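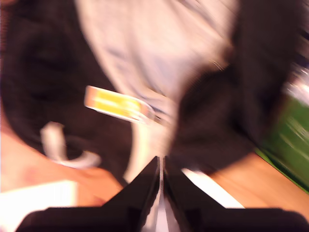

Pale cloth between two dark ones, with something small and yellow on top.

I want to make a case for the pouch. I mean the plain zippered kind, the sort you pick up for pocket money and forget you own until you find it at the bottom of a suitcase. I now have one for nearly every part of my life, and I would happily talk your ear off about it!

For years I put my faith in big storage. When I moved to Minditlow I bought a chest with 28 little compartments, and within a month I couldn't have told you what was in any of them. The trouble with a drawer is that it stays home. A pouch goes with you – to the train, to your sister's place, to the table where the work is being done.
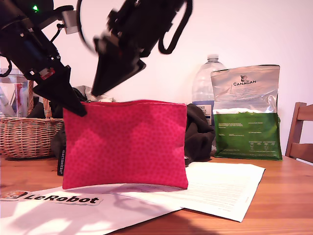 Raspberry pink, speckled, zipper along the top.

And please, buy it in a loud color. My friend Gilles Chauvin swears by gray for everything, and I love him dearly, but I have watched him pat down a pile of winter coats looking for a gray case. Pink wins against dark cloth every single time. You see it from the doorway, you grab it, you're off.

I also like one that can stand up by itself (a floppy one has its charms, but it slides under things). Give it a single job, too. Mine for the sewing bits holds sewing bits, and when a stray battery got in last August I marched it right back out. Start with one pouch this weekend and see how quickly you want another.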